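In praise of the boring gripper

I've spent most of the winter swapping grippers on and off the same arm at our bench in Ellenbridge, and I'm more excited about plain two-finger grippers now than I was in January. Yes, the plain ones! The Skodetti hand we tried first has clever joints and lovely software, and it took me 23 tries to get it to let go of a sponge. 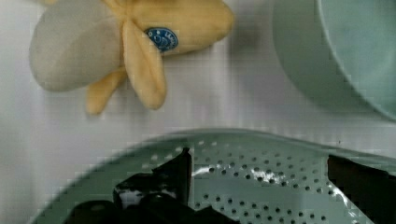

Grip force gets all the attention in the spec sheets, and I wish buyers would look at finger shape first. A squared-off fingertip is easy to reason about. With a green colander between the fingers I can tell from the wrist view where each one stops, and so can anyone I hand the controls to. Soft things are where I expected trouble, the plush banana above all, with those floppy peel flaps. I still think simple fingers and a good close camera are the right place to start.

The wrist camera isn't enough on its own, though. I ran 100 grasps with it alone and then 100 with a second view from overhead, and I'd never go back – round plates especially are so much easier to line up when you can see the whole arm coming in over them.
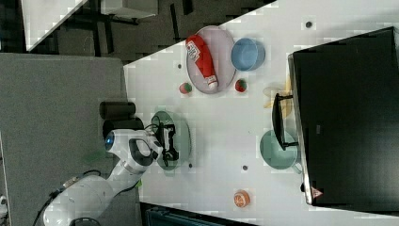
Wagner Assunção thinks I'm too hard on the fancy hands. Give the Skodetti 1,000 grasps and a better controller, he wrote to me, and then compare. Fair enough, and I'd love to. The Oller controller is on order, and the sponge is waiting.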